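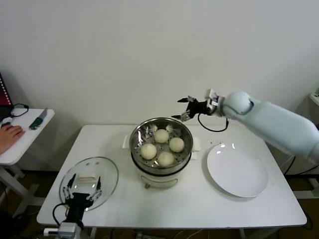 Visit to the Flistel Workshops, Haverford
Thursday, November 3, 2022

Members of the Bristum Historic Racing Association were received at the Flistel restoration workshops for the autumn open day. The party of 20 was divided into two groups and began in the engine shop, where a prewar four-cylinder unit was on the test bench. Staff explained how worn bearings are measured and recast, a process that takes 12 working days for each engine.

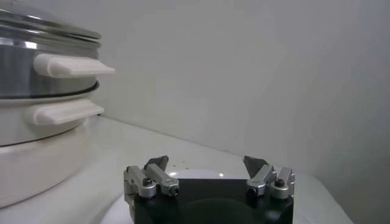 Steamer with glass lid and white handles

The body shop followed. The Trolach single-seater, which retired from the August hill climb with a cracked rear axle, stood on stands with its tail section removed. Flistel has kept the original chassis rails and will replace only the axle casing — the drawings survive in the Haverford archive.

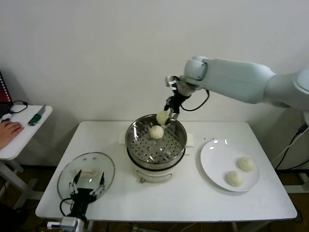
One visitor remarked that the car had always been hard on its rear axle, and asked that the new casing be tested under full load before the season opens. The workshop agreed to add this to its schedule.

The tour closed in the archive room, which holds 63 race programs and a set of timing sheets from the old Bristum road course.

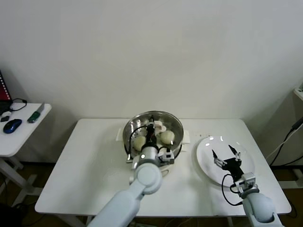

When can members next visit the workshops?
The next open day will be held in spring. Dates will be sent to members by mail, and places will again be limited to 20.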